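Stircombe Gripper Kit: Set-up Guide for Home and Small Shop Users

Section 4. Checking the markers, and picking a first chore

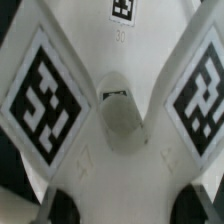
The gripper from the wrist camera, with a large marker on each side part.

Hi again. If you came straight from Section 3, your gripper is bolted on, your cable is tied back, and you're probably itching to have it fold a towel. Me too, every time! But please do this section first. It's short, and it saves you from the kind of afternoon I had in my own kitchen, which I'll get to.

A quick word on where I stand, because people write in and ask. Can a machine do your chores yet? Some of them, slowly, with you standing there. I've been at this long enough to have strong feelings about socks, and I still do my own laundry by hand when I want it done before dinner. The kit is good at picking a thing up and putting it in another place. It's so-so at anything floppy. It's bad at knowing when it's finished. Keep that in your head as you go and you'll have a much nicer time with it.

4.1 What you need

The gripper, mounted, with the wrist camera plugged in.
The setup program, open to the Markers page.
A dry cotton cloth (an old T-shirt is perfect).
A lamp you can move.
Spare marker sheet from the parts envelope, in case you need it.

4.2 Checking the markers

The markers are the black-and-white squares stuck to the gripper. On the two side parts they're turned so they stand on one corner and look like diamonds. The program uses them to work out how far open the gripper is, so if it can't read them it's guessing, and its guesses are lousy.

1. Turn the main switch to Hold. The arm should stay put when you nudge it.

2. Open the Markers page and click Live View.

3. Find the large left marker and the large right marker. It doesn't matter if a corner of one runs off the side of the picture while you're still adjusting. You'll fix that in step 6.

4. Look at the white border around each black area. The program needs that border. Slightly rough edges are okay (I cut mine with kitchen scissors and they've been fine for ages), but if you've trimmed into the black, peel it off and use a spare.

5. Wipe each marker once with the dry cloth. Don't use glass cleaner. I did, on an early set, and the black went gray and streaky and I had to print the whole lot over again.

6. Loosen the camera collar a quarter turn and rock it until both large markers sit fully inside Live View. Tighten it again with your fingers only.

7. Click Read. You want a green check next to Left and a green check next to Right.

8. Click Open, wait for the gripper to stop, and click Read again. Then do the same with Close.

Note: The smaller markers near the middle will come and go as things move, and one of them may be mostly covered at times. The program only asks for the two big ones during this check, so don't chase the others.

Note: A soft or slightly blurry picture will usually still read. Mine is never what you'd call crisp. If the checks come up green, leave the focus ring alone.

Caution: Keep your fingers out of the gap between the side parts whenever the switch is on Run. It doesn't squeeze hard enough to do real damage, but it will surprise you, and then you'll yank your hand back into the lamp.

4.3 If a marker won't read

Start with the light. A marker can look perfectly black at the bottom and a bit washed out up top when a lamp is hitting it, and a little of that is fine, but a lot of it will lose you the check. Move the lamp to the side and try Read again before you touch anything else.

If that didn't help:

1. Compare the pattern with the one on your spare sheet. The left and right patterns are different on purpose! If you've swapped them, the program will tell you the gripper is inside out, in those words, because Loïc Boyer wrote the error messages and wouldn't let me change that one.

2. Press down the corners of the marker. A lifted corner catches the light.

3. Restart the program. I know. But do it.

4. If you still get a red X, replace the marker. Line it up with the edges of the old glue patch, press from the middle outward, and give it an hour before you run anything.

If you're on a Grokholm arm, there's one more thing to look at. The wrist on that one can be mounted half a turn around, and then Left and Right are reversed on screen even though you stuck everything down correctly. Go to Settings, Arm, and tick Wrist Reversed. Yoshida arms don't have this problem. Theirs only goes on one way.

4.4 Picking a first chore

Okay, the fun part. Please don't start with the thing you most want done. Everybody wants dishes. I wanted dishes. My first dish run took a plastic cup out of the rack, carried it beautifully across the counter, and let go of it next to the shelf. It did that eleven inches short, over and over, and reported success every time. The trouble was a left marker with a curl in it, and I'd skipped the check you just did.

Here's how I'd sort the usual requests, from people at home and from small shops.

Start here: moving plastic cups, putting blocks or toys in a bin, sorting wrapped snacks, moving small boxed parts from one tray to another. These are all stiff, light, and hard to break.

Try these after a few good days: spoons, sponges, closed jars with a bit of grip to them, small cardboard cartons. Spoons are harder than you'd think. They lie flat and there's not much to get hold of.

Watch closely: towels, T-shirts, plastic bags, anything with a cord. The gripper can pick them up fine. Where the rest of the cloth goes after that is anyone's guess.

Please don't, with this kit: knives, hot pans, full glasses, anything plugged in, pets, other people's things.

Magdalini Theodorakopoulos runs one of these in a frame shop, moving corner clips from a delivery tray to the bench trays, and she kept a tally when she started. Out of 500 clips, the gripper missed or dropped 89. She was delighted. I'd have been a little grumpy, to be truthful, but her point was that it did them while she was cutting mats, and picking up the strays took her a few minutes. So that's one kind of chore where the machine is already useful: lots of the same thing, low stakes, and a person nearby who's busy with something else.

Randi Lindholm tried it for clearing the table after supper and quit. Every plate was in a new place with a new fork on it, and she was spending longer setting the thing up than she'd have spent at the sink. I think she was right to quit, and I told her so. We may get there. We aren't there in this version.

4.5 Teaching the first chore

1. Clear the work area of everything but the things you want moved and the place you want them to go.

2. Put one object down. Just one, please.

3. Turn the switch to Teach. You can now move the arm by hand.

4. Press Record. Bring the gripper down to the object at the speed you'd reach for a cup of coffee. Too slow is worse than too fast, because the program copies your hesitations along with everything else.

5. Squeeze the handle to close. Wait a beat. Lift.

6. Move to the drop spot, lower, release, and back away before you press Stop. If you press Stop while the gripper is still touching the object, it'll learn to end that way, and you'll come back to find it standing there holding hands with a cup.

7. Move the object a few inches and do it again. Turn it a bit between tries. Keep going until the bar on the screen is full.

8. Click Save and give it a name you'll recognize. (I have four called "cup new." Don't be me.)

Note: Bad tries are worth keeping if you recovered from them. If you fumbled and regrabbed, leave it in. If you knocked everything on the floor, click Discard.

Note: Teach in the same light you plan to run in. Something taught at night under the lamp may act confused at noon.

4.6 Running it

1. Switch to Run and set the speed to Low. It starts there by default, but check anyway.

2. Keep one hand near the red Stop button for the whole first run.

3. Click Start.

4. Watch the first few tries all the way through, especially the letting-go part. Grabbing gets all the attention, and most of the messes I've cleaned up came from the other end.

5. If it drifts to the same side each time, stop and go back to 4.2. That's nearly always a marker or the camera collar. If it misses in a different way every time, you probably need more tries in Teach.

6. When you've had a good stretch, move the speed up one notch.

Caution: Don't leave it running in an empty house. The program will pause if it loses sight of both large markers, but it won't notice that a cup rolled off the table, or that there aren't any cups left.

Caution: Turn the switch to Hold before you reach in to tidy up, even if it looks like it's done. There can be a delay between tries.

4.7 Looking after the markers

Wipe them with the dry cloth whenever you clean the gripper, and run the check in 4.2 after any bump. The long test unit in my garage was at 1,253 pickups when I last looked and is still on its original left marker. The right one got replaced after a run with powdered sugar that I'd rather not go into.

Spare sheets come from Festex, same as the cable ties. Ask for the matte ones. The glossy ones look sharper in your hand and read worse under a lamp.

Section 5 covers two-tray sorting, written by Dragica Matić, who has much more patience with trays than I do. Turn the main switch to Off before you start it.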